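Home | News | Labs | Events | Contact

Skela compares two grippers for clearing tables

May 21, 2024 – By Annelore Brinkmann
2 min read

HENDESBERG – Engineers at Skela have finished the first round of a simulated comparison between two grippers for table-clearing work. The company plans to pick one of them before it orders hardware in December.

The test uses one arm and one set of objects, mostly drink cans and fruit, along with a basket. Only the gripper model changes. Sorin Nedelcu, who runs the simulation group, said each gripper was put through 799 attempts, with the objects placed differently every time.

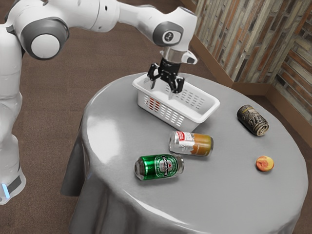 The team scores each attempt on whether the object is held for 10 seconds after the lift. Cans lying on their sides get a separate score, as they tend to roll when a finger touches them off center. Almost 123 attempts were thrown out in the first round because of a contact setting that let objects slide too easily – those have since been run again.

Inese Rozīte, who wrote the controller, said the wrist camera settings would stay fixed until the comparison is over. "If we change two things at once, we learn nothing about either," she said.

A second round with 3 new table layouts is being prepared. Skela said it will publish the scores for both grippers when that round is done.

Previous | Next | More in Labs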